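Keeping a Furnished Room Ready: A Conversation with the Housekeeping Lead at Wirko Residences

Wirko Residences manages 53 furnished rooms for tenants on stays of one month or longer. Housekeeping is carried out by an in-house team, and the residents' office receives more inquiries on bed care and linen than on any other subject. For this issue of the residents' bulletin, the office spoke with the lead of that team, who has held the position since the first building opened.

The conversation began with the bed. In a small room, the lead explained, it serves as a sofa, a desk and a folding table long before anyone sleeps in it. "People apologize to us for having things on the bed," the lead said. "There is no need. We only ask that it be cleared before the linen is changed, and we would prefer that the resident do the clearing."

Small electronic items are the chief concern. The team does not move telephones, chargers or cables without permission, and a bed with such items on it is left as found. A card is placed on the door and the visit is rescheduled. Residents who miss two visits in a row may collect a clean set from the linen room, which is open until noon.
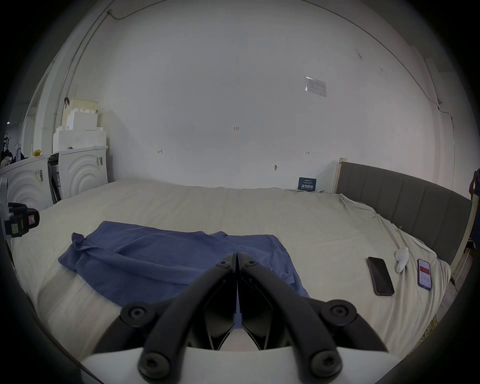
Fitted sheets are the subject on which the lead has the firmest views. The residences buy theirs from Ostrowski in lots of 400, in a single size, and the lead would like every resident to learn to put one on properly. "Start with the two corners at the head. Pull toward the foot, and smooth outward with the flat of the hand." On a cream sheet like this one, wrinkles tend to gather near a corner, and a clip at the edge, such as the small yellow-green one here, is acceptable to the team. Pins are not. Towels and clothing should be folded or hung, and the lead asks that nothing damp be left on the mattress overnight.

Headboards require less attention than residents suppose. For upholstered models with stitched channels, the team uses a soft brush attachment, working from top to bottom along each channel, and a barely damp cloth on the wooden posts. "We had a resident use dish soap on the fabric," the lead recalled. "It took three visits to get it out."

Walls were the last topic. Pencil marks may be removed with a clean white eraser. Tape should be warmed with a hair dryer and peeled slowly, and existing hooks should be left in place. Repainting is arranged through Muvis, the maintenance contractor, and residents are asked not to buy touch-up paint themselves, as the shades seldom match.

Asked what single change would help most, the lead mentioned a tray. "A plain tray for the phone, the cable and the keys. You lift it, the bed is clear, and we can begin." Trays may be requested at the front desk at no charge.

The next full linen exchange takes place in January. Residents who prefer to use their own sheets should inform the office beforehand.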